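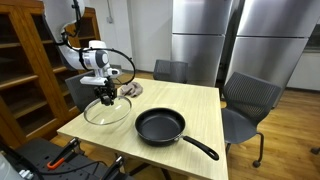
Prurkstead Community Center to Open Shared Kitchenware Library

PRURKSTEAD, April 28, 2019 - Residents of Prurkstead will soon be able to borrow frying pans, lids, stockpots and other everyday cooking equipment free of charge under a new lending program approved by the Community Center's board of directors.

The kitchenware library will operate from the dining room on the center's ground floor. Households may borrow up to four items at a time for a period of 15 days, with one renewal allowed if no other borrower has requested the item. A center membership card or proof of address in Prurkstead or Wulach is required.

The program has been funded by a grant of $2,289 from the Bashir Fund, which supports household and nutrition projects in the district. The grant covers shelving, labels, replacement parts and the purchase of 20 frying pans in two sizes. Further items have been donated by residents following an appeal last November.

"Many people who move into a first apartment have one small saucepan and very little else," said Ravinder MacPherson, director of the center. "The library allows them to cook a proper meal while they decide what they need to own."

Glass lids will be lent separately from pans. According to Tracey Bickerstaff, who coordinates the program, lids were the item most often missing from donated sets, and a number of the pans received had no lid at all. Each lid will be marked with its diameter so that borrowers can match it to a pan at home. Staff will check the fit at the table on request - borrowers are welcome to bring their own cookware for this purpose.

All items must be returned clean and dry. Borrowers are asked not to use metal utensils or scouring pads on pans with a dark coated surface, and to report loose handles or knobs when items are handed in. No charge will be made for ordinary wear. Lost or broken items will be charged at replacement cost, up to a limit of $50 per household.

Ayane Honda will lead a short introductory session on the care of pans and glass lids before the first lending day. The session is open to all, and registration is not required.

Opening hours and a full list of available items will be posted at the front desk and in the Skerno Street branch. Residents wishing to donate cookware in good condition should contact the center's office during regular business hours. Electrical appliances and knives cannot be accepted.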